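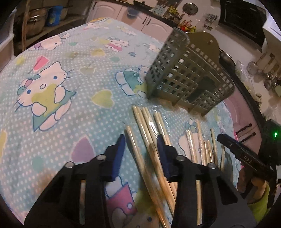
Chopsticks on the kitchen table with the green basket behind them

Small Kitchens > Drawers, Racks and Storage

Thread: chopsticks -- standing up in a basket or lying down in a drawer?

pinkborder
Posts: 237
OK kitchen people, I need opinions. I've got way too many wooden chopsticks and I finally dumped them out on the table this afternoon to deal with them. Some are still in their clear plastic wrappers, some are loose, and they've all been living together in the drawer with the can opener and the birthday candles. Every time I want a pair I pull out one short one and one long one and a soy sauce packet.

So the plan is the green plastic basket. It's the kind with holes in the sides and a rounded back that sticks up (I got it at Ellau for 4 bucks, and it was meant for forks). I want the chopsticks to stand in it on the counter so we can just grab them. My sister says that's gross because they'll collect dust and kitchen grease, and that chopsticks belong lying down in a drawer with a lid or a cloth over them. She has a dishwasher and a pantry though, so I'm not sure she gets a vote.

What do you all do? And do you keep the wrapped ones with the unwrapped ones or is that asking for trouble?

mostly_soup
Standing up, always. I've had mine in a jar by the stove for years and we use them every single day, so dust never gets a chance. If you're only eating with them once a month then your sister has a point.

I'd keep the wrapped ones somewhere else. They take up twice the room with all that crinkly plastic and they fall over and drag the others with them.

Tiller
Drawer. Sorry! I did the counter basket thing for a whole summer and the ones at the back turned sticky. We fry a lot, in fairness.

mostly_soup
How close to the stove was it?

Tiller
Close enough that I could reach it without moving my feet, which was the whole idea :) 

I know, I know. But my kitchen is a hallway with a sink in it, everything's close to the stove.

Caoimhe Breathnach
Using my real name on here was a mistake I made years ago and I've learned to live with it, hi everyone.

I'm team basket, but the part that matters to me is the bottom. Check whether yours has holes underneath or only in the sides. My first one (a Drivance, white, looked great) had a solid floor and the water off the chopsticks just sat in there. Wood hates that. I ended up with gray fuzz on the ends and had to throw out the lot, including a nice pair from my brother. Second one has a slotted floor and sits on a saucer, and I empty the saucer when I remember.

pinkborder
Ugh, fuzz. I hadn't thought about the floor at all. Just went and flipped it over and there are holes, they're small but they're there. Saucer is a good idea, I have plenty of orphan saucers.

About the stove: mine would go on the other side, near the little plastic drawers, so it's a good few steps from anything that spits. I'm going to try it. I've started going through the pile one stick at a time, which is slower than I expected because half of them look the same until you hold them next to each other.

ricewithrice
Please tell me you're matching them by length. I roll mine on the table first. Any that wobble go in the garden to hold up the pea plants.

pinkborder
Pea plants!! I do have tomatoes on the balcony, would they be strong enough for that?

ricewithrice
For baby tomato plants, sure. Once they get going you'd need a real stake. Pop the blunt end in the dirt, it doesn't matter much, they rot by August anyway.

GrannyDill
I'm going to be the grump here. Why does anybody need this many chopsticks? When I cleared out my mother's place I found 20 pairs of the takeout kind in a bread bag, never opened. She didn't even like takeout. She just couldn't throw away something that was still in its wrapper. I kept enough for family supper plus a few and gave the rest to the school for crafts, and I haven't missed them once.

If you get rid of most of the pile, the basket or drawer question answers itself.

mostly_soup
We have people over all the time and chopsticks vanish the way teaspoons vanish. I'd sooner have extra.

GrannyDill
Extra is fine. A bread bag is a different thing.

pinkborder
I feel a bit attacked by the bread bag, because mine were in a bread bag before they were in the drawer.

OK so here's where I've got to. Three piles: good ones we eat with, wrapped ones for guests and lunches, and wobbly or splintery ones for crafts and tomatoes. I'm doing it at the table because it's the only flat surface in our kitchen that isn't also something else, and I left the cartoon tablecloth on so I wouldn't have to wipe it down after. Chopsticks roll much less on a cloth, by the way, so if you have a bare table, put a towel down.
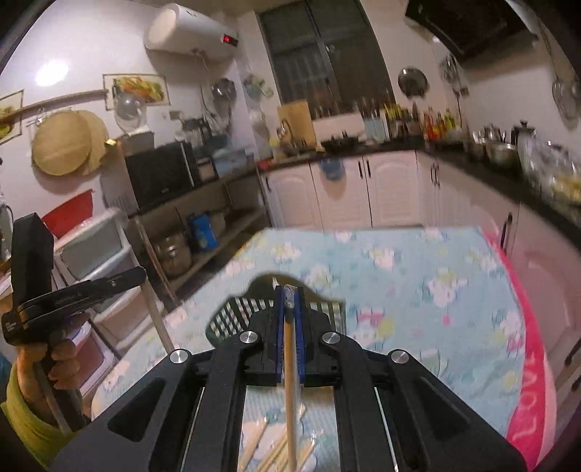 The pale ones are the hardest to judge. In the drawer I'd have sworn they were all one kind, and then I found some are smoother at the ends and some are the type that leave a splinter in your lip if you're careless. I run a thumbnail down each one and if it catches, it goes to the tomatoes. Darker ones have mostly been fine so far, they're older but I think they were better to begin with.

Then the basket goes over by the drawers. There's a white-framed stack there with pink and gray fronts that holds everything from tea bags to string, and the cutting boards hang on the wall just above, so it's already the corner where things live when they don't fit anywhere else. I'm a little worried it's going to look like clutter, but it's my kind of clutter.

Tiller
Wait, you hang your cutting boards? Wooden ones? How's that working out?

pinkborder
Round wooden ones, yes! Two of them, one sort of in front of the other. Best thing I did in that kitchen. They used to lean behind the faucet and the bottom edge of one went black. Now they get air and I can lift one off with one hand while the onion's in the other.

Tiller
Mine would be on the floor by dinner. Renter walls, they're basically cake.

Caoimhe Breathnach
Tiller, I had cake walls too and a guy at Lazarević (the hardware place, if you're anywhere near one) sold me the plugs with the little wings. They've held up a cast iron pan. Cutting boards would be nothing.

Tiller
Thank you, I'll look. I've been lied to by plugs before.

ustus_fan
Only here to say I love the tablecloth. Is it one of the Ustus ones? My kids had a cat one with hearts and we wore it through to the backing.

pinkborder
I don't know who made it! It came from a market stall and any label fell off ages ago. It has the cats and little hearts and dots, and then a bright pink border with LOVE on it, and it's cheerful first thing in the morning when I'm not. My sister (yes, the same sister) says it's a child's tablecloth. There's no child in this home. I bought it for me.

ustus_fan
Buy two next time you see it. I mean it. I've been looking for ours again ever since.

ricewithrice
Going back to the chopsticks -- tips up or tips down in the basket? That's the real fight and you've all been dodging it.

mostly_soup
Tips up. The part you put in your mouth shouldn't be sitting at the bottom of a basket in whatever's down there.

Caoimhe Breathnach
Tips down! Otherwise everybody grabs them by the eating end, and my kids' hands are never clean. I wash the basket every week so I'm not scared of what's down there.

GrannyDill
Tips up for drying, then lay them in a drawer, tips all the same way. My mother did that with the good ones at least.

mostly_soup
Every week? Caoimhe, you wash the basket every WEEK?

Caoimhe Breathnach
You'd wash it every week too if you'd seen the fuzz.

Tiller
I've never washed mine. I think I need to leave this thread for a minute.

pinkborder
I'm leaning tips up and then telling people to grab from the middle, though I can already hear that not going well with my husband, who picks up knives by whatever part is nearest.

Does anyone oil theirs? I've got the food-safe stuff for the cutting boards and there's plenty left. I was thinking of doing the plain wooden ones while they're all out.

ricewithrice
I did mine once. Wiped them down, left them overnight on a rack and wiped them again. They looked lovely, and they were so slippery that dinner took an hour. I wouldn't do the tips. Handles only, if you have to.

GrannyDill
Don't oil throwaway chopsticks. Use them a few times and let them go.

mostly_soup
I oil the nice pair I got as a gift and nothing else. The thin ones aren't worth it, they warp whatever you do.

pinkborder
OK, no oil on the plain ones, handles only on the good ones. The wrapped ones are going in the bottom drawer of the plastic stack with the lunch stuff, and I'm keeping a handful of them, GrannyDill, a HANDFUL. The rest can go to the school, if ours wants them. I'll ask at the office in the morning.

Will report back on the grease situation in a month. If they turn sticky I'll tell my sister she was right, probably by text.

Tiller
Went and looked in mine. Washing it now. Caoimhe, do you use hot water and soap, or is there something stronger for the corners?

Caoimhe Breathnach
Hot water, dish soap, old toothbrush. If it's very bad let it sit in baking soda for an hour first.

Tiller
It's sitting in baking soda.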